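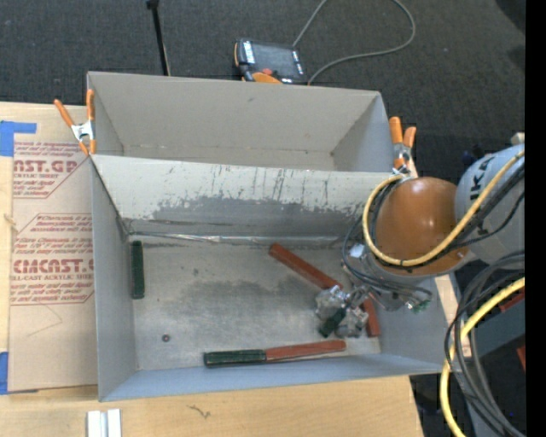
Week 5: Storage and slotting in small warehouses

Reading: Chapter 5 of the course reader, plus the Ivbridge case study. Bring both to the Friday tutorial.

Slotting means deciding which item lives in which location. In a small warehouse most of the labour cost is walking, so a poor layout shows up in wages before it shows up anywhere else.

Fixed and random locations

With fixed locations, every item has a permanent home. Staff learn the layout quickly, but space sits idle when stock runs low. Random location puts goods in any free slot and relies on accurate records. Many sites use fixed slots for picking and random slots for reserve stock.

ABC classification

Rank items by number of picks over a set period. Do not rank by dollar value for this purpose. Ivbridge carries 2,067 lines, and 740 of them had no picks in the period studied. A items go nearest the packing bench, between knee and shoulder height. Heavy items stay low whatever their class.

Seasonal goods need re-ranking. At Ivbridge the review is done in June, ahead of the spring catalogue.

Terms to know
Pick face
Reserve stock
Cube utilisation
Honeycombing
Replenishment trigger

Tutorial task

Use the pick list on page 23. Classify each line, then draw a floor plan with your A items marked. Show your working. Labelled pencil sketches are fine.

Questions about the task go to Iman El Idrissi. Extensions go through Gerardo Rivera.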